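# The Telephone Corner: What a Small Table Does in a Guest Room

*Project report, Everyday Interiors course. Written by Emanuel Pană, with sketches and measuring by Flurina Aebischer.*

When our teacher asked us to choose one piece of furniture and stay with it for the whole term, most of our class went for chairs. Flurina and I wanted something that gets less attention, and after a good deal of going back and forth over lunch we settled on the little table that holds the telephone. Both of us had grandparents with a phone table in the hall (mine had a drawer full of pencils that were never sharp), and we liked the idea of finding out how the same job is handled in a room where people only stay for a night or two.

Our room was at the Standside, a guesthouse that was kind enough to let us in on a Thursday, after the morning cleaning. We had two questions in mind. The first was how the table, the phone and the cord share the space between them. The second was whether a guest who had never used the phone before would find it comfortable to reach, lift and dial.

## Where the table stands

We had expected a square nightstand, the kind with one drawer and a shelf, so the round top was a nice surprise. It has a pale oak grain and a rim that stands up a little at the edge, and it fits into its corner better than we had guessed a round shape could. Flurina pointed out that a round table in a corner always leaves some spare floor behind it, and that this spare floor is just where cables like to go. The outlet plate sits low on the wall behind the table, with a thin cable running down toward the floor.

I had drawn a plan beforehand with the phone in the middle of the table and plenty of room on every side for a notepad, a glass and a pair of reading glasses. I was rather proud of that plan. It didn't have a cord in it.

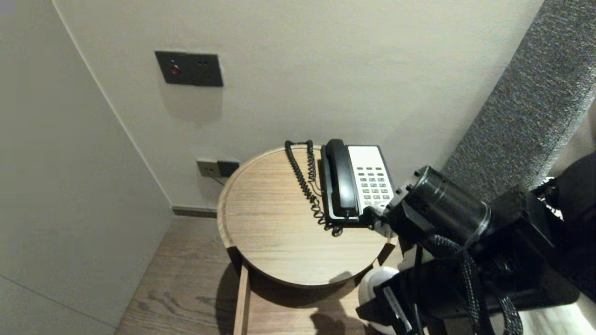 Flurina thought the cord deserved a chapter to itself, and said that if she were running a guesthouse she would buy a shorter one before she bought a bigger table. I argued for keeping it long, so that a person could sit up against the pillows and talk in comfort, and we never fully agreed. We have put both opinions in the report and let them stand.

## The cord problem

A coiled cord is a lovely thing when you think about it. It stretches when you walk off with the handset and it gathers itself up again when you come back, and all it asks is a place to rest. On a small table that place has to come out of somebody's share, and usually the notepad loses.

We tried out different layouts at school, with a round board cut from scrap and an old corded phone from Flurina's aunt. Our first board was 320 millimeters across, and it was hopeless. The phone fit, and then the cord slid over the side every time we hung up. We made a bigger one and glued a strip of thick card around the edge to copy a raised rim, and that helped more than either of us expected. The coils bumped up against the card and stayed put. Before this project I had taken a rim like that to be decoration, or something to stop a glass from sliding off!

We also made a small clip from a piece of bent wire, which we named the Skerno after a word Flurina's little cousin made up. It grips the edge of the board and holds one loop of the cord. It works fairly well, although it scratched the board in two places, and we would want to line it with felt before letting it anywhere near real furniture.

## Reaching and dialing

For the second question we asked 27 people from our school to sit on a low bench beside the board, pick up the handset and pretend to call the front desk. We turned the phone three ways: straight toward the sitter, angled a little, and pushed well back. Most people preferred it angled. Several of the younger students picked the handset up and then waited, as if something on it ought to light up, and one of them asked where the green button was.

The handset on the left turned out to be a good arrangement for right-handed people, who lifted it with the left hand and kept the right one free for the keys. Left-handed people tended to cross their arms over, laugh, and start again. Our group had only six of them, so we don't want to make too much of this.

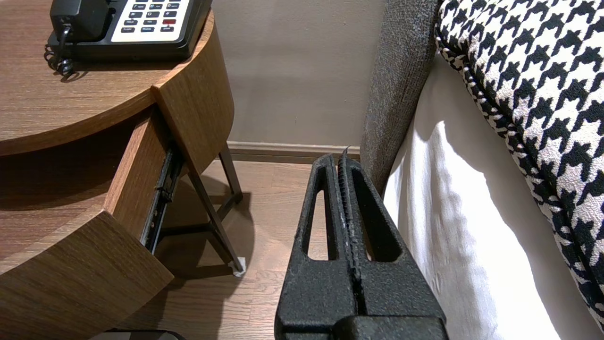 The curve of the wood was the other thing we kept coming back to. On our school board the front was easy to lean over, and not one person complained of a corner digging into an arm. A curved front does cost you some surface compared with a square of the same width, and if you push the phone toward the back you get most of it back again as a place to put things down. The trouble is that the phone is then farther away from the person in bed -- so a guesthouse has to choose between a handy phone and a handy table.

## What we would change

If we had another term we would build a full-size table in real wood, with the Skerno (felt-lined this time) set into the underside of the rim. Flurina would also like to test a small notch for the cord to drop through. I would like to try dialing in the dark, as people do wake up in strange rooms and want to call someone, and we only ever tested in daylight.

Our spending stayed low: card, glue, wire, and sandpaper. The scrap board was free, and the phone has gone back to Flurina's aunt, who has plugged it in again in her kitchen.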